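Checking the order of your scheme before you submit (quick guide)

Notes for the Zitmont reading group, applied maths end. Siu-fong Liu asked me to write up what I did on the whiteboard. Typed fast, sorry. February submission round is close and two people still have no convergence table.

What this is for

You have a time stepping scheme for an ODE system. You claim it's order 4, or order 2, whatever. Referee will want numbers. Proof alone usually gets a "please include a numerical verification" and you lose months over an afternoon's work.

What you need

A test problem with a known solution. Or a very good reference solution, see further down.
Your code, running with a fixed step. Turn the adaptive stuff off.
Somewhere to put the numbers. Text file is fine.

Step 1. Pick the problem

Smooth. Nonlinear if your paper is about nonlinear systems, a referee will not be impressed by y' = -y. Easy trick: make one up. Choose the solution you want, say u(t) = sin t, stick it into your equation, whatever is left over becomes the forcing term. Manufactured solution. Do the algebra by hand and then again with a computer algebra package, because one dropped sign and you'll be debugging a scheme that works fine.

Don't choose a polynomial of low degree. A lot of schemes are exact on those and your error is just rounding. Looks wonderful, means nothing.

Also avoid anything with a kink in it. Absolute values, switching terms, delay terms where the history doesn't join smoothly at t = 0. The order drops at the kink and you'll blame the code. If your real application has kinks, fine, show it as a separate experiment.

Step 2. Pick the grids

I go to 192 steps for the finest and halve down from there 4 times. So 192, 96, 48, 24, 12. Same end time for all of them! Check the last step actually lands on the end time. If you loop with "while t < T" you can take one step too many because of rounding. Loop on an integer instead, and compute t as n times h, don't keep adding h.

Step 3. Measure the error

Decide on the norm and say which one in the paper. Max over all the grid points, or just the error at the final time. Either is OK. Mixing them between tables is not, and yes that has been done, by me.

For a system, take the max over components too, or scale them first if one is huge and the others tiny. Otherwise the big one hides everthing.

Step 4. Work out the observed order

Error on the coarse grid divided by error on the next finer one. Log base 2 of that. That's your observed order, because the step was cut by a factor of 2 each time. If you refine by some other factor use that in the log. Sounds obvious. Ruan Mkhize spent a whole afternoon on a scheme of order "nearly six" before spotting that the grids were being refined by three.

First line of the table has no order, put a dash.

Expect the coarse rows to be off. They haven't settled yet. You want the numbers heading toward the right value as you go down the column. Not bouncing round it.

Step 5. When it comes out wrong

Stuck at order 1 no matter what: look at the starting values. Multistep methods need starting values that are good enough. People start a fourth order method with one Euler step, and on a short problem you see it straight away. Other suspect is the forcing term evaluated at the wrong time, t_n where it should be the stage time.

Order falls off on the finest grids: rounding, or your nonlinear solver tolerance. If the scheme is implicit and Newton stops too early, the error can't go below that. Tighten the tolerance and rerun. If the floor moves, that was it.

Order too good: symmetric problem, periodic problem over a full period, lucky end time. Change the end time to something ugly and try again.

Order fine for the linear bit and not for the full thing: jacobian, or the nonlinear term is being lagged somewhere. Comment the terms out one at a time and put them back.

Stiff problem, order lower than it should be: could be real. Order reduction is a known thing for Runge-Kutta methods on stiff systems. Don't hide it, write a sentence on it.

Step 6. No exact solution?

Use a reference run. Best is a different method, from a library you trust, tolerance as tight as it will go. If you must use your own code, make the reference grid much finer than the finest one in the table. I use 8 times finer. Using only the next grid up as the "exact" one makes your last order look better than it is, and a careful referee will notice.

Also a self-made reference can't catch a consistency mistake. If the code solves the wrong equation it will converge to the wrong answer at a beautiful rate. So do at least one manufactured problem too.

Step 7. The table

Columns: steps, error, order. That's plenty. Errors in scientific notation, a few digits. Orders to two decimals. No one needs more.

Caption says: the problem, the end time, the norm, where the reference came from. Reader should not have to hunt in the text.

If you add a log-log plot, include a slope line for comparison and label it. Label the axes. Please. Hettiarachchi's draft went round twice with no axis labels and a legend that said "data1".

Step 8. Save everything

Script that makes the table, in one folder, with the output next to it. Revisions come back ages later and you will not remember which end time you used. We keep ours on the Dellgate drive under the paper's short name. Old runs from the Clumudgate project are in there as well if you want a template to copy, the plotting script is a mess but it works.

Write down the compiler or package version too. One line.

Before you send it

Rerun the script from scratch, clean folder. Compare with the table in the PDF, digit by digit. Check the order you state in the abstract matches the theorem matches the table. I've seen all three different.
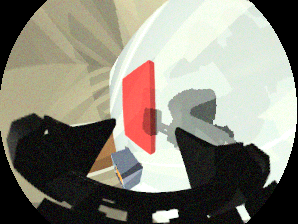

Oh and if you're doing variable coefficients, run the test with them switched on, not only the constant case. Siu-fong has a delay version of the test problem, ask her for the file. I'll add a bit on PDE schemes when I get a minute, space and time errors together is its own headache and you have to refine them seperately first.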